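Valuvum Tabletop Set - please read me first

Hello, and thank you for downloading the set! It holds about 3000 short recordings of a robot arm and hand working with ordinary household things on a table, gathered at our Fledport room for teaching a learning system to reach, grasp and put down. Each recording has the video from a camera worn at chest height, the joint positions of the arm and hand, and one plain sentence saying what was asked for.

We kept to 16 everyday objects and 12 tasks, and we change the layout between recordings (more fiddly than it sounds, but well worth the bother).

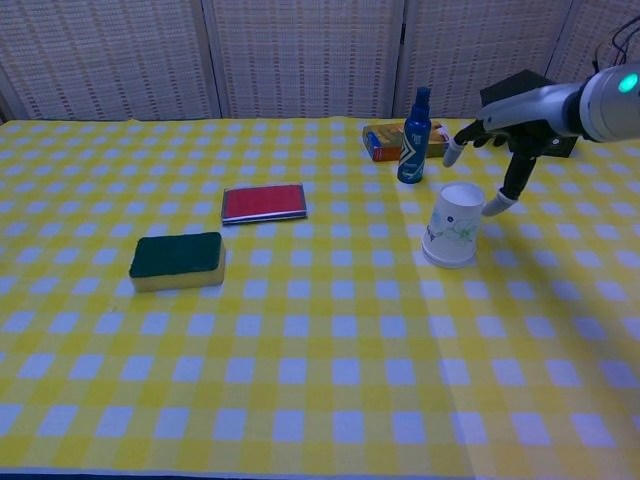

Robot hand above the upturned paper cup, with the sponge, red object and spray bottle also on the cloth.

A few things to know before you start training. The colours lean towards blue in places - we have left them as they came, so do correct them if your model is fussy. Failed grasps are kept and marked "miss" in the notes file, and we would gently urge you not to throw them away. Folder 11 is the test folder, so please keep it out of your training runs.

The loading script is in the Kallico folder. Questions, corrections and happy news are all very welcome - write to Sabine Harms, who looks after the set. The next batch is due in October.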